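Taster, Tablett, Tischklingel — Bilder vom Datensammeln

Hallo zusammen und willkommen auf der Galerieseite zu Stivus! So heißt unser kleines Projekt, in dem zwei Roboterarme lernen sollen, Kleinteile ein- und auszuräumen. Gelernt wird aus Vorführungen: Ich steuere die Arme von Hand, alles wird mitgeschnitten, und aus den Mitschnitten wird später trainiert. Klingt nach großer Forschung, ist aber vor allem viel Geduld und kalter Tee. Angefangen habe ich damit noch in Hullness, inzwischen stehen die Arme bei Benley, und dort habe ich endlich einen Tisch, den ich abends nicht wieder freiräumen muss!

Zur Aufgabe: Es gibt ein blaues Tablett, drei Drucktaster in Grün, Rot und Gelb und eine Tischklingel. Die Braunfärbung der Matte ist übrigens Absicht, auf der weißen Platte allein hatten wir ständig Ärger mit Spiegelungen. Insgesamt haben wir bisher 1617 Vorführungen im Kasten, davon 284 mit genau diesen Teilen. Eine dauert etwa 100 Sekunden, wenn ich gut drauf bin. Wenn nicht, dann eben länger (und die ganz verkorksten fliegen raus).

Die Klingel in der Luft

Die Klingel mag ich von allen Teilen am liebsten, auch wenn sie mich am meisten Nerven kostet. Rund, glatt, oben hellblau gewölbt, unten ein cremefarbener Sockel — da muss der Greifer schon ordentlich sitzen. Die drei Taster stehen dabei aufrecht im Tablett, die Kappen nach oben.

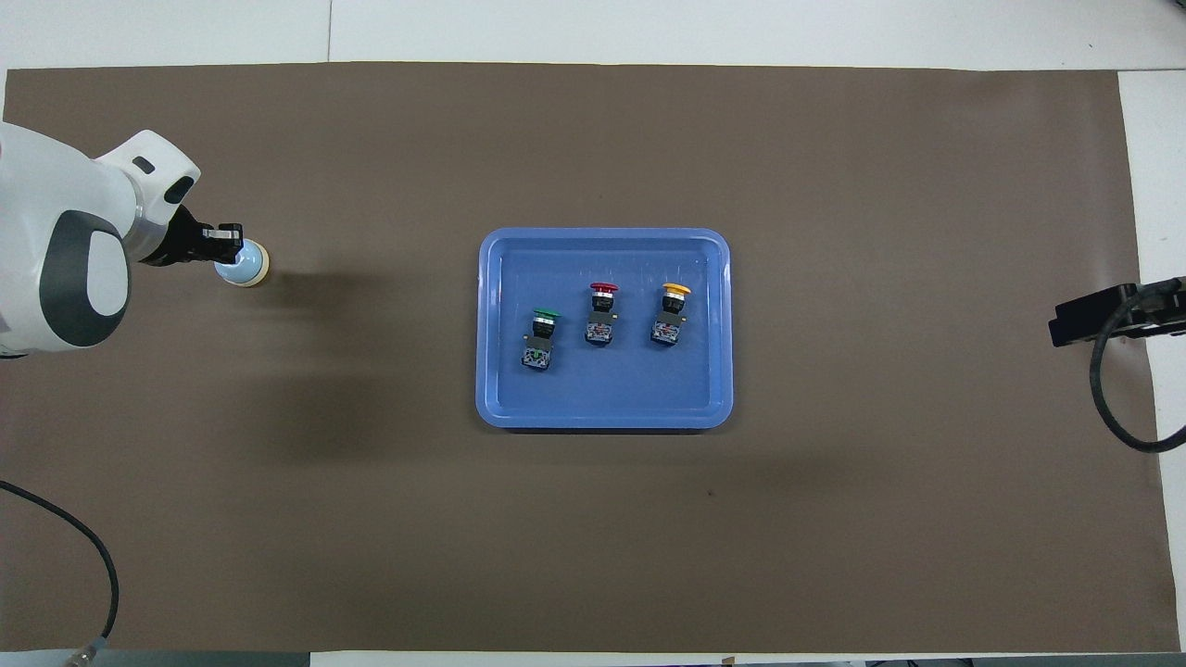
Der gelbe Taster am Tablett

Bei den Tastern kommt es mir auf Abwechslung an. Mal stehen sie, mal liegen sie auf der Seite, mal ist das Tablett voll und mal fast leer. Am Anfang habe ich alles immer schön ordentlich an dieselbe Stelle gelegt, und das Modell hat sich prompt darauf verlassen. Kaum lag der rote Taster eine Handbreit weiter links, griff der Arm ins Leere! Seitdem würfle ich die Startpositionen vor jeder Runde aus, mit einem richtigen Würfel, weil ich von allein doch immer wieder in meine Lieblingsecken rutsche. 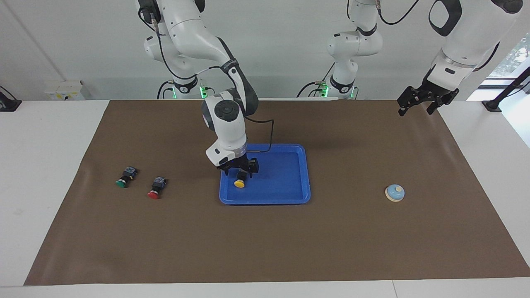
Gelb im Greifer, Grün und Rot auf der Matte, die Klingel rechts für sich.

Wie es weitergeht

Im Februar kommen neue Teile dazu, ich habe bei Leclerc schon eine Kiste mit Kippschaltern und Drehknöpfen bestellt. Außerdem möchte ich die Beschriftung der Aufnahmen überarbeiten. Bisher steht bei jeder nur ein einziger Satz, etwa »Lege den gelben Taster in das Tablett«, und künftig sollen es 4 verschiedene Formulierungen sein. Neue Bilder hänge ich dann hier unten an.

Stand der Seite: Dienstag, 10. Januar 2023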